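How Do You Teach a Robot to Fold a Towel?

Think back to when you learned to tie your shoes. Somebody probably sat down next to you, took hold of the laces, and said, "Watch me." Then maybe they put their hands over yours and moved your fingers through the loops, slowly, again and again, until one day your fingers seemed to know the way by themselves. Robots can learn in much the same manner, and it is one of our favorite things to show people who come to see us at the Fernmont workshop.

There are two main ways of doing it, and we will take them one at a time.

Way number one: holding hands

In the first way, a person takes hold of the robot's arm and moves it. The motors are set so that the arm feels light and floppy (a bit like a sleepy cat that lets you lift its paw), and the person guides it to a cup, closes the fingers on the cup, and carries the cup over to a shelf. All that time the robot is keeping track of its own joints. Your arm has joints too: shoulder, elbow, wrist. A robot has a little sensor in each joint that can tell how far it is bent, and a computer writes those numbers down many times every second. Afterward the robot can play the numbers back and make the same move alone.

Way number two: the copycat arms

The second way is called teleoperation, which is a very long word, so let's break it up. "Tele" means far away, like in telephone and television, and "operate" means to make something work. So it means working something from a distance! The person might hold a joystick, or wear special gloves, or move a small pair of arms that look like the robot's own. When the small arm bends, the robot arm bends. When the person pinches, the robot's gripper pinches. It is very much like playing a video game, except that the thing you are picking up is a real thing and can really fall on the floor.

Cloth is a wonderful thing to practice on, and also a very naughty one. A block is the same shape wherever you put it, but a towel can be flat or bunched or twisted or draped over itself, and it hardly ever lands the same way twice. A robot that has only met neat, flat towels will be quite puzzled by a messy one, and so it needs to see plenty of both. 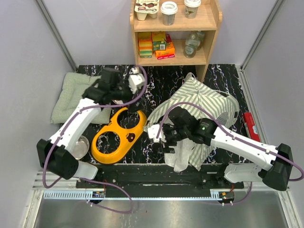

Two arms share one table. The arm on the right has a fold of the striped cloth in its gripper.

Look for the purple cables that run along the arms. An arm needs a way to get its electricity and its messages, and cables like that are a common way to bring them in. The gripper at the end of an arm is its hand, though it has far fewer fingers than you do. Try picking up a sock using only your thumb and one finger on each hand, and then try to fold it. Hard, isn't it? That is the sort of puzzle the person teaching the robot has to solve.

Why does it take so many tries?

If you showed a friend how to fold a towel, your friend would most likely get it after three goes, or maybe fewer. A robot is a slower sort of student. For one towel lesson we like to collect some 300 tries, and on each one we change something small. We turn the towel around, or scrunch it up, or move the bowl a little. A computer program then looks through all of those tries, at the camera pictures and at the joint numbers together, and hunts for the pattern: when the towel looks like this, the arms should go like that. Then we let the robot have a go without any help, and if it grabs the air beside the towel (oh, it does!), we go back and show it some more.

Be a robot for an afternoon

You can play this at home with a friend, a dish towel, and a scarf for a blindfold. One of you is the robot and puts on the blindfold. The other is the teacher and stands behind, gently holding the robot's wrists and moving them. Fold the towel together that way, seven times over, nice and slowly. Then the teacher lets go and the robot tries it alone. Now scrunch the towel up, put it somewhere else on the table, and let the robot try again. What went wrong the second time? What would have helped? Talk it over, and then swap places so that everyone gets a turn at being the robot.

Words to keep

Gripper: the part of a robot arm that grabs things.
Joint: a place where an arm can bend or turn.
Sensor: a part that measures something, such as how far a joint has bent.
Teleoperation: working a machine from a distance.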